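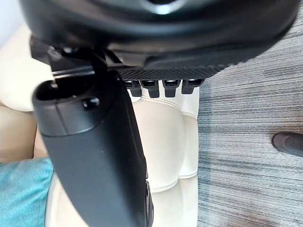

Wanted: people who still write letters by hand (or used to, and miss it)

October 9, 2014

Hi! I'm putting together a small letter-writing study here in Trandstead and I'm looking for 45 people to take part in it. You don't need nice handwriting. Mine is awful, and my own mother used to call me up and ask me to read my letters to her over the phone.

A bit of background first. For the last few years I've been collecting old family correspondence from people around Lulholm and the lake towns, mostly from attics and shoeboxes, and I now have close to two full closets of it. What got me hooked was how different people sound on paper. There's a long run of letters in the Dvořáček bundle, two sisters writing back and forth over a disputed sewing machine, and by the end they're signing off with recipes. I can't picture that happening by email, but I don't know that for sure, and so I'd like to find out what happens when people today sit down and write to each other the slow way.

So the plan goes like this. You get paired with someone you've never met. You write to each other for ten weeks, one letter a week, real paper, real stamps. At the end you let me make copies of the letters (you keep the originals, always) and you come in for a talk with me, which takes an hour if you're quick and two if you're like me.
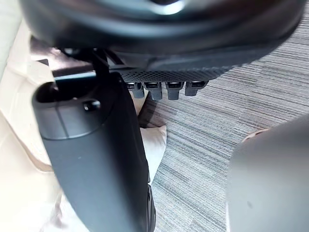 Who can join? Anyone 18 or older with a mailing address in the county. I'd especially love to hear from people over 70, and from people in their twenties who have never mailed a personal letter in their lives. If you're married to somebody who also wants in, great, you'll just be paired with different people. Letters can be in English or Czech — I can manage both, slowly.

What you get: $89, paid by check after the final talk, plus all your stamps, envelopes and paper. The money comes out of a $3000 grant from Wisex, and the rest of it I'm covering myself because I've wanted to do this for a very long time. If you drop out halfway you still keep the stationery, and I'll pay you for the weeks you did.

What I ask of you: write something every week, even if it's only half a page about the weather and your bad knee. Please don't type. Please don't look your partner up online before the ten weeks are over! I know it's tempting. Drawings, clippings, pressed leaves and so on are all welcome, but they have to fit in a regular envelope.

About privacy, since a few people have already asked. Your partner will know your first name and a box number, and that's it. All the mail goes through a post office box, and I forward it the same day or the next morning. I don't open anything. The copies get made at the end with you sitting next to me, and you can hold back any letter or black out any line you want. Nothing with your name on it gets printed anywhere.

The first letters go out at the end of October, so I'd like to have everyone paired up a week before that. If you're interested, drop a note in the box marked LETTERS at the front desk of the Trandstead library. Tell me your first name, your age, how to reach you, and the last letter you remember getting from anyone — birthday cards count. A phone number is fine if you'd rather I called, but evenings only please, I work days.

If we fill up I'll start a waiting list for a second round in the spring.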